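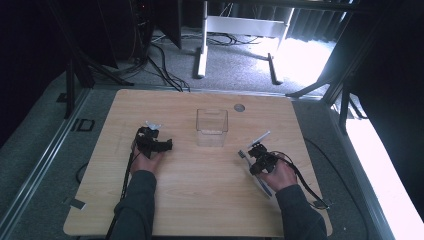

Plurklow Clear Storage Bin, Tall

Item no. 561
Sold singly or in cartons of 12

A plain open-top bin for toothbrushes, combs, pens, makeup brushes and other long things that end up rolling around on a counter. Rectangular, with see-through walls, so you can find what you want without tipping everything out.

The straight sides let you push several bins together in a cabinet or on a shelf with no wasted space between them. We sell a lot of these for shared bathrooms, where each person gets a bin, and for desks and craft tables.

Details
Material: clear plastic
Shape: rectangular, open top
Lid: sold separately (Mosier flat lid, fits this size only)
Color: clear
Carton quantity: 12

Care
Wash by hand in warm water with dish soap and dry with a soft cloth. Do not put it in the dishwasher - the heat will cloud the walls. Scouring pads leave scratches that don't come out. For toothpaste buildup in the corners, fill the bin with warm water, leave it for half an hour and use an old toothbrush.

Using it for toothbrushes
Stand brushes with the bristles up and rinse the bin once a week. There are no drain holes, so shake the water off the brush first. If you want dividers, the Pritchard insert splits the bin into two sections and lifts out for cleaning.

Labels
Paper labels stick well but are hard to get off. The Citeo reusable labels peel away clean and come in packs of 100.

Shipping and returns
Orders leave our warehouse within two working days. Orders over $29 ship free. Unused bins can be sent back within 100 days in the original packaging. If one arrives cracked, send us your order number and we will replace it - no need to return the broken one.

Related items
Plurklow Clear Storage Bin, Low
Mosier flat lid
Pritchard two-section insert
Citeo reusable labels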